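3. Materiales y disposición de la mesa

Lo que sigue describe con qué se trabajó y cómo estaba puesto. La discusión teórica (el apoyo de la mano como parte del gesto, la uña como borde, la manga como estorbo) ya quedó en la sección 2 y no se repite. Aquí solo cosas: mesa, mano, uñas, puño de la prenda, piezas pequeñas. El proyecto Jalia parte de una pregunta bastante simple, casi doméstica: qué le pasa a una superficie de trabajo, y a lo que se apoya en ella, durante el cuidado de manos. La bibliografía sobre manicura habla mucho de productos y de exposición química. De la mesa, poco. De la ropa, prácticamente nada.

3.1. La mesa

Tablero blanco. Se eligió blanco por costumbre del oficio y porque en blanco se ve todo: polvo de limado, roces, pelusa, restos de color. Tiene sus inconvenientes. Refleja, cansa la vista y, bajo luz fuerte, el brillo se come justamente las marcas finas que interesan. Mebrat Ejigu propuso en el piloto pasar a un gris medio. Se probó, se descartó: los fragmentos translúcidos se perdían igual y los beige se perdían más.

No se repuso el tablero entre sesiones. Decisión discutible, la mantenemos. Una mesa de cuidado de manos en uso real llega a la clienta con historia encima, y limpiarla a fondo cada vez habría borrado lo que queríamos seguir. Paño seco, nada más. Lo que no salía con paño seco se quedaba y se anotaba como marca previa. Las marcas previas no entran en el análisis, pero sí en el mapa de la superfice que acompaña cada registro.

Los fondos, claros y lisos, tirando a lavanda. Poco contraste con la mesa. Para leer el contorno de una mano va bien; para leer el de una uña sin esmaltar, regular.

En cuanto a piezas pequeñas (tubos, tapones, puntas, anillas), el criterio fue que se pudieran distinguir por color a simple vista. Una banda verde basta. Evitamos los rosas y los nude, demasiado próximos a la piel y a la uña natural, y en las anotaciones se confundían con fragmentos. Cada pieza se nombra por su banda y no por su uso, porque el uso cambia a mitad de tarea: lo que empieza como tapón acaba de peso, de cuña o de tope para que algo no ruede. 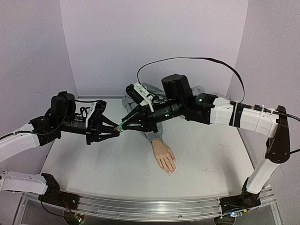 Rodar, precisamente, es lo que más tiempo se lleva. Una pieza cilíndrica sobre tablero liso no se queda donde se deja. En los talleres de Akier lo resuelven con toalla doblada; en los de Trunby trabajan sin nada y la mano libre hace de barrera. No quisimos imponer ninguna de las dos soluciones. Queda en el registro cuál se usa.

La altura del tablero tampoco se ajustó por persona. Caroline Muli señala, con razón, que esto mete ruido en todo lo que tenga que ver con la muñeca: una mesa alta obliga a colgar el antebrazo, una baja invita a descargar el peso en la palma. De acuerdo. Pero los muebles de los talleres tampoco se ajustan. Se anota la postura y se sigue.

3.2. La mano y las uñas

Posición de partida: palma hacia abajo, apoyo ligero, dedos sin separar a la fuerza. Es la postura que la gente adopta cuando se le pide "deja la mano" y no se le da ninguna otra indicación. Con uña corta no plantea problema. Con uña larga, sí, y de ahí que el estudio se centre en ella.

Una uña larga y en punta cambia el contacto de toda la mano. La yema ya no llega a la mesa en el mismo ángulo; la punta llega antes, o el dedo se estira para que no llegue. Hemos visto las dos estrategias en una misma persona y en la misma tarea. El índice suele ir extendido. El meñique tiende a recogerse, quizá por ser el que menos se vigila. No afirmamos que sea regla, los datos no dan para tanto.

La textura del tablero importa más de lo previsto. Un veteado en relieve, aunque sea fino, retiene polvo en los valles y deja las crestas limpias; al pasar la mano, el resto se desplaza siguiendo la veta y no el movimiento. Para quien limpia, un fastidio. Para nosotras, util: permite saber en qué dirección se barrió. También engaña: bajo una luz rasante, cresta brillante y raya de lima se parecen demasiado, y hay que mirar dos veces.

Motas oscuras, roces, manchas grises. Todo eso se clasifica con la escala Savolainen, en su versión corta, que distingue entre partícula suelta, marca adherida y daño del material. La versión larga añade color y brillo. La probamos, las lectoras no se ponían de acuerdo en brillo, fuera. 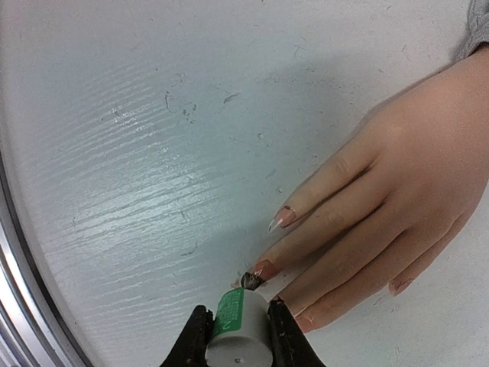 Sobre el color de la uña misma, una precisión. No se midió. En uñas translúcidas el tono que se percibe depende de lo que hay detrás: la mesa, la yema, la sombra del dedo vecino. Las descripciones de tono (base rosada, punta pálida) son eso, descripciones, y no deben leerse como datos colorimétricos. Un revisor del informe interno pidió cartas de color. Habría sido lo correcto. No las teníamos.

Más interesante es la punta. Es la zona que entra en contacto con objetos pequeños antes que la piel, y quien lleva la uña larga aprende a usarla: empuja, arrastra, sujeta contra la mesa, levanta un borde. También aprende a no usarla. En las entrevistas el verbo que más aparece es "esquivar". Se esquiva el canto de la mesa, el puño de la propia manga, la tapa a presión. Lo que en las guías figura como torpeza es muchas veces cuidado.

3.3. Brazo de maniquí

Para ensayar posiciones sin cansar a nadie se usó un brazo de maniquí apoyado hacia el centro del tablero. Práctica corriente en formación. Ventajas: no se mueve solo, no se enfría, no pide descanso. Desventajas, las conocidas. Le falta peso donde una mano lo tiene y los dedos no ceden, de modo que el apoyo se resuelve de otra manera y la comparación directa con una mano viva no es lícita. Lo usamos únicamente para fijar orientación y distancia al borde.

La orientación se discutió bastante. Transversal a la mesa se accede bien a todas las puntas, pero el codo queda sin sitio. En diagonal hay sitio para todo y se pierde acceso al pulgar. Paralelo al borde no sirve. Se dejó libre, con la única condición de que el brazo no sobresaliera del tablero.

Se reproduce la nota de taller tal como se tomó, sin corregir.
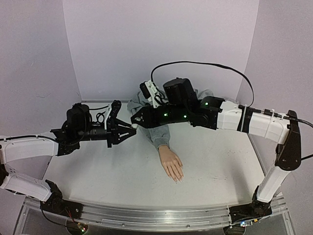 Trunby, mayo

Brazo puesto. Sin toalla debajo, resbala un poco si se toca por arriba, si se toca de lado no. Preguntar a Akier si ellas lo fijan o lo dejan suelto. Las marcas de la pared del fondo son de antes, no contar. Luz bien. Falta decidir qué se hace con la manga: desnudo el brazo es cómodo pero nadie viene a hacerse las uñas con el brazo desnudo en esta época. Probar con sudadera. Si la manga tapa media mano, pues que la tape, eso tambien es dato. (M. E.)

La nota acabó cambiando el diseño. Hasta entonces la ropa era para nosotras un elemento a retirar. Pasó a ser una condición más.

3.4. La prenda

La sudadera es, según las entrevistas, la prenda con la que más se acude en meses fríos. Gris jaspeado en nuestro caso, punto de textura suave, estampado tenue. El gris tiene la ventaja de que acepta bien la mirada: no deslumbra junto al tablero y deja ver pelusa clara y oscura. El estampado no se tuvo en cuenta.

Cuestiones que abre la prenda, por orden de frecuencia en las anotaciones. El puño, primero. Un puño de punto que baja sobre la muñeca acorta la zona de agarre y obliga a sujetar tela y piel a la vez, o a remangar. Remangar no dura. El tejido vuelve. Segundo, el bulto: la tela sobrante se amontona en el tablero y ocupa el sitio de las herramientas, empujándolo todo hacia los lados. Tercero, el arrastre. Una manga que se mueve por la mesa recoge lo que encuentra y lo suelta en otra parte, y esto complica la lectura de partículas hasta el punto de que en los registros con prenda solo usamos marca adherida y daño.

Hay además un efecto que no esperábamos. Con manga, la mano se ofrece menos. Asoma desde el puño y ahí se queda, y quien trabaja se adapta acercándose más. Muli lo interpreta como pudor. Ejigu, como pura mecánica del tejido. Las 2 lecturas son compatibles y no tenemos con qué separarlas.

La tela se dejó arrugada, sin doblar ni alisar. Doblarla habría sido más limpio y más falso.

Figura 1. Condición con prenda. Sudadera gris amontonada hacia el fondo del tablero, una manga extendida hacia delante y la mano asomando por el puño. 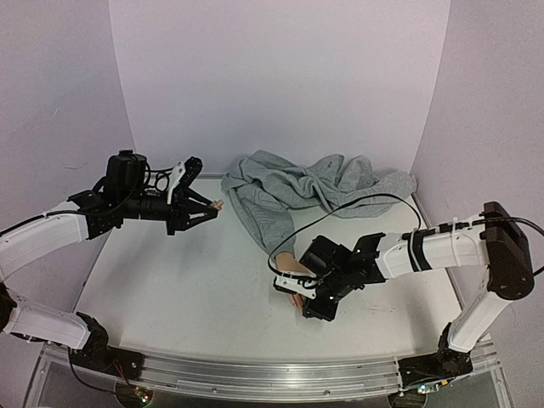 3.5. Registro y lectura

Unas 95 anotaciones en total, de extensión muy desigual. Algunas son una línea. Cada una lleva mapa de superficie, postura de partida, presencia o no de prenda y piezas a la vista. Las leyeron por separado las dos autoras y se cotejaron después; donde no hubo acuerdo se mantuvo la categoría más general. En caso de duda entre partícula y marca, paño seco y volver a mirar.

No se registró duración. Los tiempos de taller dependen de la charla, del esmalte, del teléfono, y compararlos habría dado una precisión que no existe. Sí se registró el orden: qué se toca primero, qué se aparta, qué se deja para el final. El orden de la manga (antes o después de apoyar la mano) resultó ser el dato más estable de todos y es el que se desarrolla en la sección 4.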